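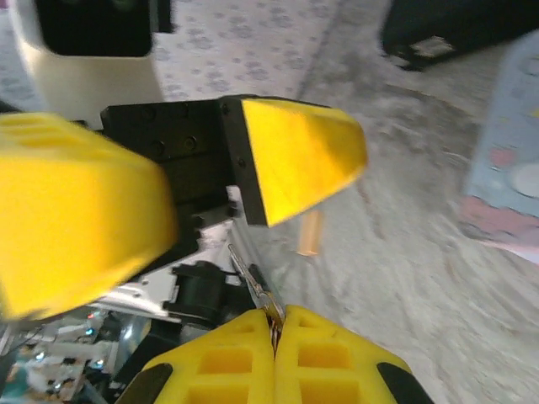 Rechercher sur le site OK

Altside loue son kit de préhension Arano aux petits ateliers

La société Altside ouvre en mai la location de son kit de préhension Arano, jusqu'ici vendu uniquement à l'achat. Le kit comprend deux pinces à doigts souples, une caméra de poignet et le logiciel de prise en main. Il se monte sur la plupart des bras légers du marché, avec une plaque d'adaptation fournie.

Le tarif est fixé à 369 euros par mois, sans engagement au-delà du troisième mois. À l'achat, le même ensemble reste proposé à 3 000 euros hors taxes. Les doigts de rechange sont facturés à part, de même que l'installation sur place.

Altside vise les ateliers de réparation et les petites unités d'assemblage qui manipulent des pièces fines ou irrégulières. L'entreprise Huỳnh, qui trie et reconditionne de la petite quincaillerie, a utilisé le kit pendant l'hiver sur son site de Hiltulthorpe. Elle dit avoir traité jusqu'à 600 pièces par jour, contre 300 auparavant sur le même poste. Elle signale en revanche une usure rapide des doigts sur les pièces à arêtes vives et un réglage de la force de serrage assez long au départ.

Une version du logiciel avec des réglages enregistrés par type de pièce doit suivre avant la fin de l'année. Elle sera incluse dans la location. Les clients qui ont acheté le kit pourront la télécharger gratuitement. Les demandes de location se font en ligne, auprès du service commercial d'Altside.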